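Rereading the Lurnum novel, with notes on structure

I finished Vultholm for the second time on Monday, at 723 pages, and this time I kept a log. The first reading took most of a winter and left me with an impression of fog and boats. The second took five weeks and left me with a spreadsheet.

For anyone who has not met it, Vultholm is a novel about a ferry company on an invented northern coast. It follows one route, from the mainland port of Shboul to the island of Lurnum, over the last season before a bridge opens. There is no murder and no love story to speak of. The main character is a purser who keeps the cash book, and a large part of the text is the cash book.

The edition I own is the Jodano paperback. The type is small and the inner margin is tight, so the spine has to be cracked early. Mine split at page 187, where the first part ends. The translation reads cleanly, with one exception: the word for the ramp crew changes between part one and part two, from "deckhands" to "linemen," and I spent a chapter thinking they were different people.

The book is built from crossings. I count 76 of them, and each is told in the same order — weather, load, departure, incident, arrival, takings. The author keeps to this order even when the incident is nothing at all. In those cases the paragraph is one sentence long and says that the water was flat.

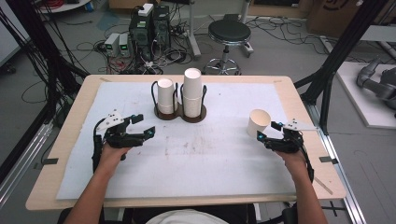 Once the order is fixed in the reader's head, small changes carry a lot of weight. In the fortieth crossing the takings come before the arrival. No comment is made on it. Two crossings later we learn that the purser has started to close the book early, while the boat is still out, and the whole question of whether he is stealing opens up from there. On my first reading I missed the swap completely and thought the accusation came from nowhere.

The repetition will put some readers off, and I can see the case against it. The stretch from the twentieth crossing to the thirtieth is slow by any measure. The weather varies, the load varies, and very little else does. I tested this by skipping ahead to see what I would lose. What I lost was the price of a return ticket, which goes up twice in that stretch and matters at the hearing.

The hearing itself is the weak part. It runs for up to two chapters depending on where you draw the line, and it drops the crossing form for straight dialogue. The lawyers all speak alike. I had to mark the speakers in pencil.

The ending goes back to the form, and is better for it. The last crossing has weather, load and departure, and then the book stops on a list of vehicles. On the first reading I took this for a trick. Having now checked the list against the earlier loads, I find that every vehicle on it has crossed before, most of them in part one, and all in the same direction.

I have put my crossing table in a plain text file and will post it when I have fixed the dates in part three, where the author and I still disagree about the length of March.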